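Serwood opens up its grasp planning tool

15 Jan 2018

After the better part of two years of promising it to anyone who asked (and a good many people did ask, often more than once), the small software team at Serwood has released Urari, the grasp planner it has been using in-house to teach robot arms how to pick things up and put them down again.

The planner takes recordings made by a person working a hand-held gripper and turns them into motions an arm can follow. Much of the new release is concerned with the very ordinary business of opening and closing: when the fingers should start to spread, how wide they should be as they come down toward a table, and how long to wait before deciding that a grip is good enough to lift with.

"We spent far too long on the clever parts and then found that most of our bad runs came from the fingers opening a moment late," said Sơn Giáp, who leads the project and who was kind enough to talk us through it over a very long lunch. "So we went back and wrote that part again, and then, I'm sorry to say, we wrote it once more after that." 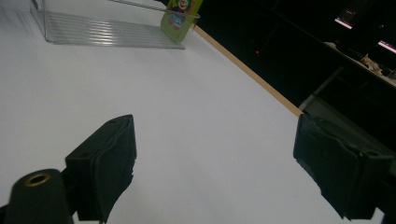
The rewritten part is called Brirnix, and it comes bundled with the planner. It reads the finger opening at every step of a recording, smooths out the little tremors that any human hand brings along with it, and marks the places where a grasp seems to begin and end. Users can drag those marks back and forth if they disagree, and Quyên Quan, who built the editing screen, fully expects that they will.

The team tested the release on more than 2000 recordings. Of these, 566 had been set aside from the start and were kept away from the people tuning the software, a rule Quan says she enforced quite cheerfully and without exceptions. The older planner is still included for anyone with projects that depend on it, and files can be converted in either direction.

There are gaps, and the team is open about them. Very thin objects lying flat still give the planner trouble, and see-through plastic can confuse the part of the program that guesses how far away a surface is. A fix for the second problem is being worked on with Pacheco, a perception group that has been trading code with Serwood for a while now, and it should arrive with version 2 in June.

Urari can be downloaded from the Serwood project page, together with a set of sample recordings and a friendly, rather lengthy guide to getting started. Bug reports are very welcome, and Giáp asks that people attach the recording that caused the trouble whenever they can.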